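Can you teach a robot by showing it?

You may have seen a video of a robot folding a shirt or pouring a drink. The voice on the video says the robot "learned by watching people". It sounds as if the robot sat in a corner, had a good look, and then had a go. So is that true? Let's be a bit fussy about it.

First, how do you show a robot anything?

There are two main ways. One is remote control. A person moves a set of handles or a joystick, and the robot's arm copies the movement while a computer saves all of it. It works, but it can be slow, and you need a whole robot sitting there every time you want to practise.

The other way is to leave the robot out of it. You take a gripper like the one on the end of a robot's arm, and a person holds it and does the job by hand. Later, the computer uses what was saved to work out how a robot arm should move.

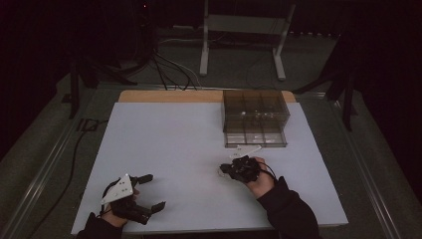 Small parts are a favourite test for this sort of teaching. Your own fingers can feel if a bead is slipping, and they can roll it, pinch it or flick it. A gripper with two stiff fingers can't do most of that. The person working at the white board has a black gripper in each hand, and the one in the right hand has closed on a small white object, with a see-through drawer box standing further back. Try it at home with a pair of kitchen tongs and a dried pea and you will soon see why people who do this all day get grumpy.

What does the computer save?

Mostly two things. It saves where the gripper was at each moment, and it saves what a camera saw. A camera fixed to a gripper gets a very odd view of the world, a bit like having an eye on your thumb. It sees the gripper's fingers, a patch of table and not much else.

Each go at the job is called a demonstration. One demonstration is nearly useless. If you show the computer a single go, it may learn to reach for that exact spot, even when the part has been moved. So the person does it again with the part somewhere else, and again, and again. A simple job might need 100 goes. A harder one might need 1000 or 2000, and even then there is no promise. 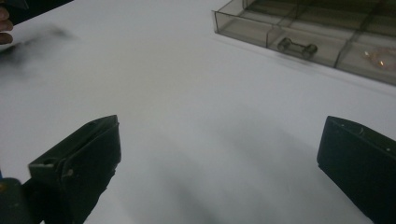 Is that really learning?

It depends what you mean. The computer looks for patterns that link what the camera saw to how the gripper moved. After enough goes it can make a good guess at the next move. But it doesn't know what a drawer is for. It has no idea that a tiny part rolling off the table is a nuisance. If you are nine years old, you could be shown how to sort screws once and then sort buttons without any more help. A robot taught on screws may get stuck on buttons, or it may cope quite well. You have to test it to find out.

It copies bad habits too. If the person always wobbles before letting go, the robot may wobble as well. If every demonstration was done in a dark room, a sunny one might confuse it.

What should you ask?

Next time somebody tells you a robot can do a job, try these questions on them.

How many times did it try, and how many of those did it get right?

Was it doing the job on its own, or was a person steering it by remote control? Some videos say so only in very small writing – and some don't say at all.

Did anyone move things about before it started?

Was the video speeded up?

A good robot builder won't mind being asked. Many of them ask each other the same things.

Words to know

Gripper: the part of a robot that holds things, doing the job of a hand.

Demonstration: one go at a job, saved so that a computer can learn from it.

Remote control: steering a machine without touching it.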